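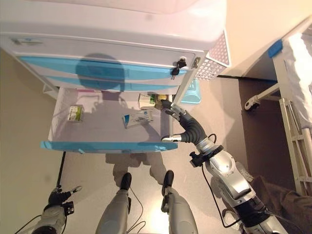
Visiting hours should be longer. I've thought so since April, when my aunt Oksana spent 17 days on a ward in Sudmont and I got to see her between two and four in the afternoon, which is exactly when I'm at work (and so is everyone else I know!).

I get the arguments. Patients need sleep, nurses need room to do their jobs, and some families really are a lot to handle – mine included. But my cousin Ihor drove 40 miles each way, got stuck behind a truck outside Holovko, and was turned away at ten past four with a bag of clean nightgowns on his arm. Who did that help?

Evenings are when people in the hospital get lonely. Oksana told me the afternoons flew by, and then came supper at five thirty and a long stretch of staring at the ceiling. Give families until eight. Let one person in at a time if the ward is crowded, I'd happily wait in the hall. My aunt would have taken half an hour of gossip over another magazine any day.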